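Zitside Produce Words

A word list of fruit and vegetable names as people say them at market stalls and kitchen tables.

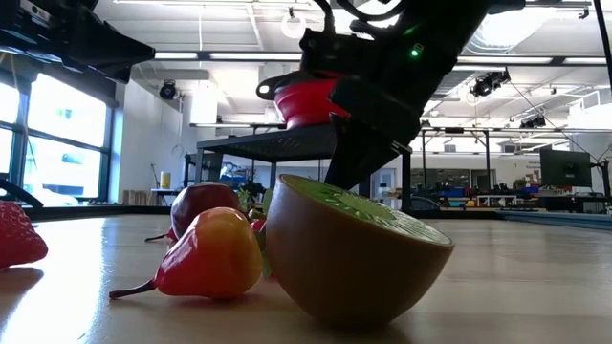 Kiwi half and a small pepper on a light wooden table.

Contents

The list has 1,602 entries in one tab-separated file, words.tsv. Each row is one name for one fruit or vegetable, in one town. The same plant can have many rows. Bell pepper alone takes up most of a screen.

Columns

name — the word as the speaker gave it, in lower case
plant — the common English name we filed it under
town — Breltari or Lepik
part — whole, skin, flesh, seed or stem, where the word covers only one part
note — free text, often blank

How the words were collected

Nyokabi Mabula did the interviews in Breltari and Saulius Rozīte did the ones in Lepik. Speakers were asked what they call a thing when they buy it, and then what they call it when they cook it. If the two answers differed, both went in. Spelling follows the speaker where the speaker had an opinion. Otherwise it follows the older of the two school dictionaries in use in the area.

600 of the entries come from Breltari. The rest are from Lepik, where the Thursday market is larger and people were more willing to stop and talk.

Known problems

Plums and small round apples are mixed up in the Lepik rows. One local word covers both, and the plant column holds whatever the interviewer wrote down first. Treat those rows with care.

9 rows have no town. They were kept in the file with the field left blank.

Names for herbs are patchy. Mushrooms were left out.

Version 2

Duplicate rows merged. The part column is new. The old color column was dropped — people used color words as names too often for it to mean much. Tabs inside notes are now spaces, which fixes the import error in Fovik.

Use

Free for teaching, research and print. Please name Zitside as the source. Corrections are welcome in the issue tracker, with the row number and the town. New entries are taken in March, when both editors have time to check them.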